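4.2 Seating surfaces and daily tidying

The second part of the study dealt with living room seating. In the first part, households had named the sofa more often than any other piece of furniture when asked what made a room look untidy. We wanted to know what people do to a sofa when they tidy it, how long they spend on it, and whether the covering and the stitching change the work.

Households kept a paper diary for 43 days, starting in January. Each entry gave the time of day, the items removed from the sofa, whether the surface was wiped or vacuumed, and where the pillows were put at the end. We received 1,350 usable entries. Entries that recorded only that the room had been cleaned, with nothing said about the sofa, were left out. Uriel Tovar coded all of the entries, and Nicanor Galindo coded a subset of 300 a second time. Where the two disagreed, the entry was discussed and given a single code. Most disagreements were over folded blankets, which some households counted as part of the sofa and others counted as clutter.

We sorted the sofas into three groups by covering: woven fabric, leather or leather-like material, and loose washable covers. Within the second group we made a further split between plain surfaces and worked surfaces. A worked surface is one with tufting, channels or quilting over most of the seat or back. Figure 6 shows a sofa of the worked type, with tufted back cushions, ribbed seat cushions and a throw pillow against the back.

The diary form asked for the seat, the back and the arms to be recorded separately. Seats were wiped or vacuumed far more often than backs, whatever the covering. Backs were mostly left alone unless something had been spilled or a pet slept there. Adjustable headrests, where a sofa had them, were handled as a separate job by a few households and ignored by the rest. In the follow-up interviews, people who ignored them said they did not think of the headrest as a place where dust settles.

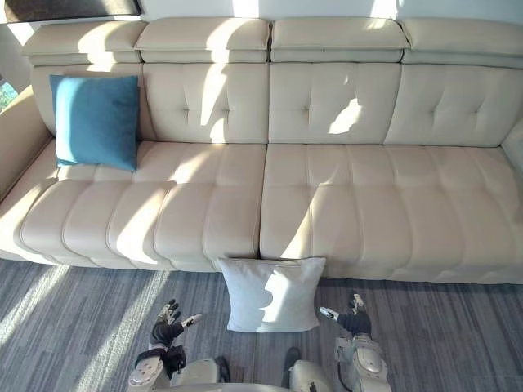 Figure 6. Cream-colored sectional with a worked surface: diamond tufting on the back, ribbed channels on the seat, teal-blue pillow at the left.

Plain leather seats were usually done in one pass with a damp cloth. On worked seats, people reported a first pass across the whole cushion and a second one along the grooves, with a fingertip in the cloth or a soft brush. Crumbs were the main complaint. Several people said that wiping across the ribs pushed crumbs down into the channels, and that wiping along them brought the crumbs to the front edge, where they could be caught in the hand. The join between two seat cushions was mentioned in the same way. Many households cleaned it only when they were looking for something.

Light had an effect that we had not planned to measure. In 277 entries the writer gave direct sun as the reason for starting to clean. Dust and smears that had been there for days were noticed when the sun reached the sofa, and the cleaning was often limited to the part that was lit. Pale coverings were named more than dark ones for smears, and dark ones more than pale ones for dust. The diary form had no question about window direction, so we cannot say how much of this depends on the room.

Pillows were the last thing handled in nearly every full tidy. The most common arrangement was one pillow at each end, upright against the back. Households with a single pillow almost always stood it near an arm. Few people described this as decoration. They said the pillow had to go somewhere, and that the end of the sofa was where they would want it later. Straightening the pillow was also the most common entry on days when no other tidying was done, and some people marked it as taking no time at all.

4.3 Limits of the diary data

The diaries depend on what people chose to write down. Short actions such as moving a remote control or brushing off a seat with the hand are likely to be missing from many of them. Two of the recruiting areas, Istier and Zokholm, also differed in the type of home. The Istier homes were mostly small apartments where the sofa was used for meals, and their entries mention food far more often. We kept the two areas together in the counts above but report them separately in the appendix.

The covering was reported by the household and was not tested. Some people were unsure whether their sofa was leather, and for this reason leather and leather-like materials are treated as one group throughout.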